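Rennie Robotics Club: progress report to the Hevell Fund, autumn term

Hello again, and thank you for the patience over this one. I know it was due at the end of October and it's now well into November, but I wanted to have the first proper set of results in before I wrote (and then half-term got in the way).

So, where are we? The club has 14 regulars, up from the handful I told you about in the spring, and they've stuck with it. The challenge is still the one we put in the bid: the students write the program, the arm picks coloured bars out of one metal bin and puts them in the bin behind, and the team with the best run out of 200 attempts goes through to the Dedell Cup. It sounds simple when you say it quickly!

We spent the first few weeks on safety and on driving the arm by hand, very slowly, which the younger ones loved and the older ones put up with. After that they split into two teams. Team one went for a fixed list of positions, team two wanted the program to work out where each bar was lying and choose the easiest one first. I kept out of it, mostly.
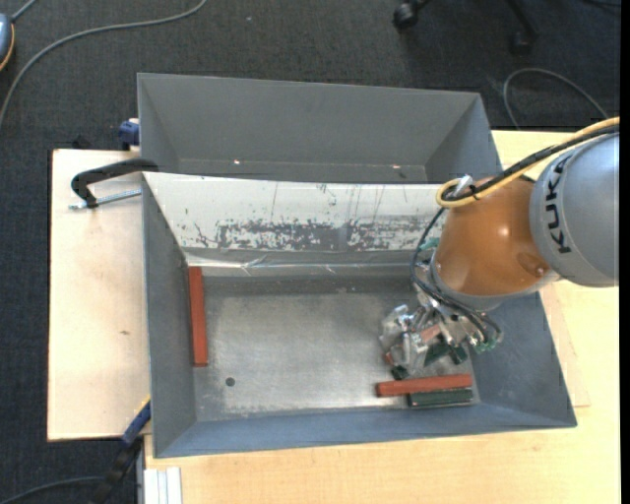
Bars lying close together have been the big headache. If two end up side by side, the fingers need somewhere to go, and both teams lost a lot of attempts that way early on. Team two now tries to nudge one bar away before it goes for the grab. Team one said that was cheating, then copied it a fortnight later. Their last full run came out at 179 good picks out of the 200, and team two are a little behind but catching up fast.

On money, we've spent £254 of the small parts budget, nearly all of it on clamps, cable and replacement fingertips from Fendura. I'd like to move what's left over from printing into travel if you're happy with that, as the Dedell people have changed the venue and the minibus will cost more than I'd put down. Could you let me know before we break up for Christmas?

Rory Purves has been coming in from four o'clock to help with the programming side and has offered to carry on next term, so I've crossed "find a second adult" off my list with great relief. Still to do: a proper write-up by each team, and a session for parents, probably in January. I'll send the full log of runs with the next report, and you're very welcome to drop in and have a go yourselves.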